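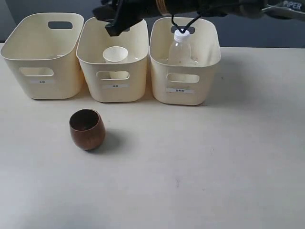

Was the Dalberg open day worth the drive? For me it was, mostly because of the sorting demo in the back hall.

I got there on Saturday at ten and paid for parking at Trilcombe, next door. The line at the front was for the big palletizer, so I skipped it and went to the small arm. It had three cream bins to work with, and while I was watching there was a paper cup in the middle one and a water bottle in the right one. A wooden cup was still out on the table.

The woman running it said they had logged 977 picks since September. I asked how many were misses and she said 54, mostly clear plastic.

I stayed for two rounds, then had a sandwich. The Niven talk on grippers was full. Zoria is hosting the next one and I've already signed up.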